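Fekance Grasp Planner, version 2

Fekance picks grasp points for two-finger grippers from a wrist camera. Herkbridge sells it as ready for soft food. We'd say ready for testing. A seeded bun in a clear tub is a fair trial – see-through walls upset plenty of planners.
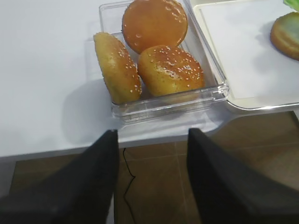 Does it need a graphics card?
Only for training; planning runs on an ordinary office PC.

The maker claims 97 per cent good picks, without saying over how many tries. Licence: 36 months. Ask for the trial first.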